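About Us

The Firside Remembrance Transport Company began with a broken-down minibus outside a war cemetery and a driver who said he had never liked coaches much anyway. We have been taking people to battlefields, cemeteries, memorials and regimental reunions ever since, with better vehicles and, on the whole, better drivers.

We are a small firm. We run 2 coaches, both navy blue, both older than we would like, and both kept in the sort of condition that makes other operators ask what we are hiding. The larger one is called Tagle and the smaller one Vuditz, after the first two places either of them got lost. The names were meant to be temporary. They are now painted on the back in gold, and the signwriter was not cheap.

What we do

Most of our passengers are veterans, the families of veterans, and people who found a name in a drawer and want to know where it ended up. Some are members of regimental associations who have been making the same journey for decades and have firm views on where to stop for tea. A few are schools. We like schools, although we do ask teachers to read the part of the booking form about crisps.

We don't do package history. There is no recorded commentary, there are no actors in uniform, and our guides don't put on a voice. If your great-uncle served in the stores and spent most of the war counting blankets, we will take you to the place where he counted them, and we will treat it as seriously as we would a beach landing. An army that runs out of blankets is in a great deal of trouble, as several of our older passengers will tell you, at length, somewhere near junction nine.

Each trip is planned around the people on it. Before you travel we will ask what you know, what you would like to know, and what you would prefer to be left alone with. Some families want every map reference. Others want to stand at a grave for an hour and then have a decent lunch. Both are perfectly good ways to spend a day and we have never felt the need to improve on either. 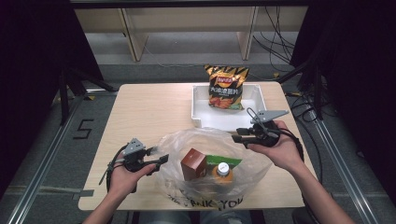

Finding people is the other half of the job. Our research room in Braltau holds almost 1000 unit histories, association newsletters and privately printed memoirs, given to us over the years by people who were moving house. The memoirs are the best of it. They were mostly written for grandchildren, they disagree with one another about everything, and at least one of them contains a recipe for stew that we can't recommend.

If you are looking for a relative, send us what you have. A service number is useful, a regiment is a good start, and a surname and a family rumour will do. We should warn you that family rumours have a habit of shrinking under inspection. We have met a remarkable number of grandfathers who drove for a general, more than there can have been generals with cars. The true story is usually quieter and we think it is usually better, but we do understand if you need a minute.

How we travel

Slowly. The longest route we run is 1028 miles there and back, and we take our time over it. Nobody is asked to be on the coach before eight in the morning unless there is a ferry involved, in which case we apologise in advance and there will be bacon rolls.

Vuditz has a lift and space for wheelchairs. Tagle has a lift too, although it makes a noise like a cow, and we mention this so that you are ready for it. Both carry blankets, folding chairs for long services, umbrellas of several vintages, and a box of wreath stands that we have learned never to leave behind. Carers are welcome on every trip. So are assistance dogs, who have so far been the best-behaved passengers we have carried.

Please tell us about medicines, mobility and anything else that matters when you book. We won't make a fuss. We would far sooner know on the driveway than halfway across the Channel.

Ceremonies

We are often asked to arrange a short service at a graveside or memorial. We can find a bugler, given enough notice, and a padre, given rather more. We can also help with the wording of a wreath card, which people tend to worry about for weeks and then write in the car park in two minutes flat. The car park ones are generally the ones we remember.

Standards and banners travel in a locked rack at the back of the coach and are not to be used for reaching the luggage shelf. This rule exists for a reason and the reason knows who he is.

What it costs

As little as we can manage. Every booking includes your seat, your room, breakfast and the guide. Veterans pay for their own drinks and nothing else, and experience suggests they don't often pay for those either. The deposit is £300 per group, returned in full if you have to cancel through illness. If you have to cancel because the association has fallen out over the hotel, we will do what we can.

Where to find us

Our office is at Firside, up the stairs beside the bakery, and the door sticks, so push. The Braltau research room is open by appointment. We answer the telephone ourselves between ten and four, apart from a spell in early June, when all of us are away on the coaches and you will get the machine. Leave a message and speak up a little. We will ring you back when we're home and have had a sleep.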